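I look after one robot cell at Prendwood, a small packing shop. It has one arm, one two-finger gripper, one infeed belt and a bench. This thread is about how it's set up and what I do to it, written down while I still remember why the settings are what they are.

The cell picks small boxes off the infeed belt and sets them into trays. The boxes are light and the arm is far bigger than the job needs. We bought it used from a shop in Brumley that was closing out a line. It came with the stand, the controller and no manuals.

First thing after it was bolted down was the base. The floor slopes toward the drain, so the stand has shims under two feet. Check those bolts. I put paint marks across the heads and the plate so a glance tells me if one has turned. None have since February.

Power and air come down from above on one drop. Air goes through a filter, a regulator and then the valve on the forearm. I drain the filter bowl at the start of every shift, even when it looks dry.

The hose run was my biggest mistake. I tied it tight to the arm so it looked tidy, and the wrist pulled on it every time it turned past a certain point. It leaked at the fitting for weeks before I found it. Now there's a loose loop at the wrist and a soft strap above the elbow.

Gripper next. It's a Tornen, parallel, with flat fingers. The fingers are the part I spend the most time on. They wear on the inside faces, and they go out of line with each other if somebody jogs the arm into the belt frame, which has happened.

To line them up I close the gripper on a ground steel block, loosen both finger screws, let the fingers settle flat on the block, and snug the screws a little at a time, side to side. Then open, close, and try a strip of paper at the top and the bottom of the block. It should drag the same in both places.

Grip force is set by the regulator. I started high, like everybody does, and it left dents in the thin cartons. I brought it down until a box slipped during a fast move, then went up a little from there. The number is written on tape on the regulator. Please don't go by feel.
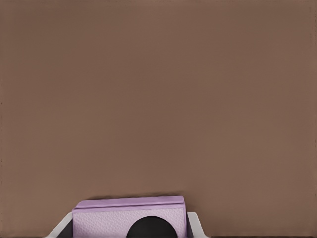

The wrist camera has its own settings, and I keep them in the simulator as well as on the controller so I can try a change without stopping the belt. It's mounted so the finger tips come in at the bottom of the view and the rest is left for whatever is ahead of the gripper. The render has the lavender test box between the fingers against plain brown, and you can see more of the left finger than the right one. I look at that before anything else. If the live view shows a different amount of finger on each side than the render does, the bracket has moved and I fix the bracket before I touch any offsets.

The plain background is on purpose. I tried the full cell model first, with the belt and the guards in it, and spent an afternoon chasing edges that had nothing to do with the box. Start with one box and one flat color. Put the clutter back once the box is being found every time.

Shadows need their own check. With the box close to a surface you get a dark band along the edge, and our old vision settings read that band as part of the box. The pick came out off center. I turned up the edge threshold and moved the light over the belt, and that cleared up most of it.

Benoît Le Goff, who runs the other shift, wrote the pick program. It goes to a point above the box, slows down, drops, closes, waits, lifts. The wait is 145 milliseconds. I cut it to save time once and boxes started to twist on the lift. It's back where he had it.

The tray side is simple. There are 49 saved positions, all built off one corner of the tray. If the tray stop gets bumped, you reteach the corner and nothing else. Please don't go in and nudge single positions – I had to undo 27 of those last spring and it took nearly a whole shift.

Routine care, for whoever covers for me:
Start of shift: drain the bowl, wipe the finger faces, clean the lens with a dry cloth, look at the paint marks.
Once a week: paper strip test, check the hose loop, vacuum under the belt.
Once a month: back up the controller to the Lill drive and to the stick in the cabinet.

Lock out the cell before you put your hands near the fingers. Shut the air off and bleed it too. The gripper can still close on leftover pressure with the power off, and the gauge on the drop won't show you what's trapped past the valve.

Still on my list: the belt sensor. It misses dark boxes when the sun comes through the dock door. I have a piece of cardboard taped up as a shade right now and it works fine. A proper bracket is cut and waiting on screws.

Spare finger pads are in the second drawer, left side. There are two sets. If you open the last one, tell me so I can order more.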